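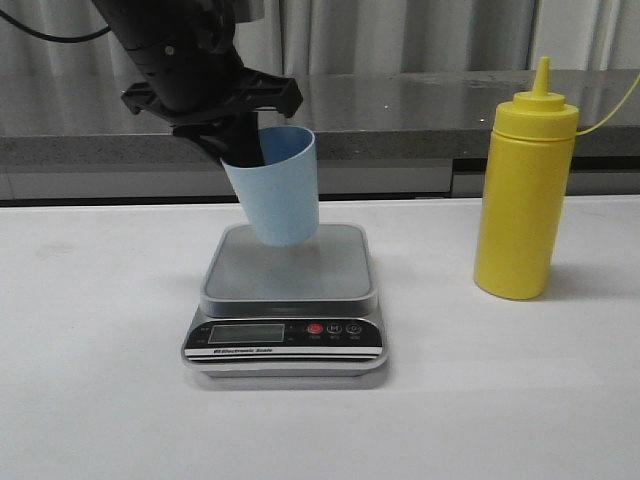
Vol. 52, No. 4 — Page 20

**Hard Water, Slow Kettles**

Drorkstead draws its water from a chalk aquifer, and the hardness at the tap averages 20 grains per gallon. At that level a household kettle builds a visible layer of scale in under a month. The town has lived with this since the first wells were sunk, and the local hardware store still gives over a full shelf to descaler.

Scale is mostly calcium carbonate. It comes out of solution as water heats, and it settles first on the hottest surface available. In a kettle or tank heater that surface is the element, where the deposit acts as insulation. The element runs hotter, the water warms more slowly, and the metal fails early.

The Bailly pumping station went over to partial softening in May. One stream passes through ion exchange columns supplied by Tilteck; the other bypasses them and is blended back in ahead of the main. The station logged 2556 hours of column operation before the resin was first inspected, and exchange capacity stood at 97 percent of the rated figure.
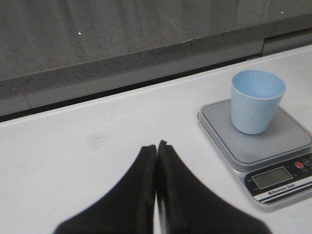
*Close work, seen from above the fingertips.*

Blending has limits. Fully softened water is harder on old copper and carries more sodium, so the target is a middle value. Residents at the far end of the Skostik line report little change, and the reason is probably the pipe itself — decades of old scale still line the bore and shed flakes whenever the pressure shifts.

For those homes the older advice stands. Empty the kettle overnight. Use citric acid at low strength, rinse twice, and set the tank heater no higher than needed.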